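Print this thread | E-mail this thread to a friend

Student Builds > Arms and grippers > Our school's tabletop sorting project, and why I'm not sold on it

clutchpedal_mick
I help out with the robotics class at Faulkner. The spring project is an arm that picks small objects off a table and puts them in the right bin. The students named it Trullent, which I've stopped asking about. They want to enter it in the open class at Gurkimholm in February, and I have been told to "be supportive," so I'm posting here where I don't have to be.

My problem is with the numbers. The team says they have 1,030 recorded pickups and the thing gets it right 9 times out of 10. Fine. I asked which 9 and which objects, and got a shrug. I looked through what the wrist camera sees and I think the table is doing them a lot of favors. Matte top, everything spread out, plenty of bare surface between items.

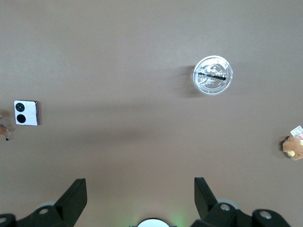

Wrist view, fingers open. Lid at upper right, folding phone at left.

Look at how much room there is around that lid. A judge at Gurkimholm is not going to lay things out like that. Somebody tell me I'm wrong, with evidence please.

torsion_tess
You're partly wrong. The lid is the hard one in that lineup, and it's the one you're calling easy. It's clear plastic. A camera gets the shiny rim and whatever table color comes through the middle. I ran a club for three seasons and we never got a reliable grab on anything transparent. If their arm can do a drink lid with a stick lying across it, I'd want to know how.

Does the stick count as its own item or is it part of the lid?

clutchpedal_mick
Good question and I got two answers from two students. One said it's an item. The other said you grab both and let the bin sort it out. So that's where the rulebook stands.

nomad_solder
Spread out is how you start. You don't hand beginners a junk drawer. I don't see what the complaint is. Are they supposed to train on a pile first?

clutchpedal_mick
They're supposed to not tell the principal it's 9 in 10 until they've tried the pile.

Saadet Soylu
I teach the class, so I'll answer under my own name. Mick, you could have asked me in the hallway.

The 1,030 is every attempt since the start, including the early weeks when the gripper closed on air. The 9 in 10 is from the last block of trials only, and yes, those layouts were mostly open. I told the students to write that on the poster and they did, in small type. I agree the type should be bigger.

On layouts: some have things close together. We have one with the squirrel standing right up next to the phone and the right finger's tip just below and to the left of it. The arm has to decide whether to go for the figurine without bumping the phone, and that is a real decision for it.
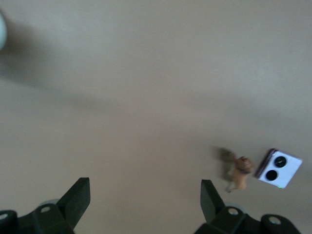 Squirrel and phone close together, right of the fingers. Rest of that side is clear.

torsion_tess
OK, that's a better test than the first one. There's hardly any table between those two. A finger that size isn't fitting in there from that angle. It would have to turn and come in front to back.

I'd also look at the big soft shadow on the left. If their software is finding objects by "darker than the table," that's going to be an object some days.

Saadet Soylu
It was, in the fall. It tried to pick up a shadow for most of a class period. They changed how they find edges after that and I haven't seen it since, though I wouldn't swear to it under different lights. The Gurkimholm hall is lit from windows on one side.

nomad_solder
Then bring a lamp. Our team brought two desk lamps every year and taped them to the table.

torsion_tess
Check the rules before you pack a lamp. We got told to unplug ours.

Brodie McPhee
I was on the Steltotov team when I was in school, so take this as coming from somebody who lost with a machine that worked perfectly at home. Nothing about the arm was broken. We had practiced with the same set of objects for so long that the program had more or less learned our stuff. Then they handed us a different stuffed animal and a different cup and we scored under teams with worse arms.

So I'm with Mick on the number, but for another reason. I don't care much about the spacing. I care that it's the same phone and the same toys every time. Swap the toys, run 10 fresh tries with things the arm hasn't met, and write down what you get.

clutchpedal_mick
10 is nothing. You can get 9 out of 10 by luck.

Brodie McPhee
You can get 3 out of 10 by being bad, too, and you'd want to know that before February.

nomad_solder
How much did this cost, out of curiosity? Every arm thread I read, it's a school with money.

Saadet Soylu
600 dollars from the school for parts this year. The arm itself was here before I was. The objects came from desk drawers.

nomad_solder
600 is less than I figured. Withdrawn.

lowgear_pam
Parent of a kid on a different team here. What are the students getting out of it? My son's group spends the whole class placing toys on a table and pressing go. He says he's learned how to place toys on a table. I'm only half kidding. I was told there would be programming.

Saadet Soylu
That's fair to ask. Placing and logging is maybe the dullest part and every student has to take a turn. Two of mine wrote the edge finding. Others have barely touched code, and I'm not happy about that. With one arm and a full class, most of them are waiting at any given moment.

lowgear_pam
Thanks for a straight answer. I'd still like to see the waiting kids doing something.

torsion_tess
Have them predict. Before each run, everyone writes down whether it'll get it and which finger will hit what. We did that and it caught a bad wrist angle before anybody looked at the code.

clutchpedal_mick
I like that one. I'll bring it up, in the hallway this time.

Still not sold. Saadet and I have agreed on this much: new objects, some layouts with things touching, and the lid gets scored separately from everything else. If it holds at 9 in 10 I'll come back and say so. My guess is it drops to half, and most of the misses are the lid.

torsion_tess
I'd take the other side of that. The squirrel is going to get knocked over more than you think. Skinny little thing standing up on end, next to fingers that size.

Saadet Soylu
The students say the squirrel is fine. I have it in writing from them now, so we'll see.

Last updated: November 2023

Contact the moderators | Copyright Student Builds board and its posters | Back to top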